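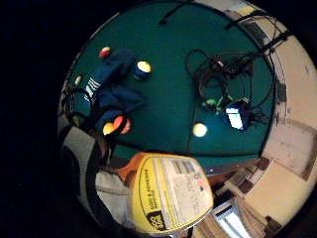
Figure 2. Green felt table with balls and a striped sock.

Home | Articles | Issues | Authors | Contact

4.2 Religious affiliation and local party choice

The second part of the study asks whether regular worshippers in Gavstead and Idcombe vote as a bloc. Earlier work by Majumder argued that clergy in small towns have little direct effect on party choice, and that their influence is felt mainly in turnout. The present data give partial support to that view.

A total of 754 residents returned the survey, which was mailed in April to members of 13 congregations. Respondents were asked which party they had supported at the last council election, how often they attended services, and whether political matters were raised from the pulpit. In six congregations, most respondents recalled at least one sermon on a public issue. Housing and school admissions were named more often than marriage or abortion.

Weekly attenders were more likely to vote than occasional attenders. Their choice of party, however, followed age and home ownership more closely than it followed doctrine. The two evangelical congregations in Idcombe were divided among themselves, and members who shared the same view of scripture often held opposed views on taxation. Yau reports a similar division in Lollon, where an attempt to form a Christian slate of candidates was abandoned before nominations closed.

The survey did not reach people who had left a congregation. Their absence may lead the results to overstate the link between attendance and turnout, a point taken up in Section 5.

Print this article | E-mail this article

Related items
Chia-hao Yau, Church Slates and Council Seats in Lollon
Mizanur Majumder, Clergy and Turnout in Small Towns
Faith Schools and the Lumbantobing Report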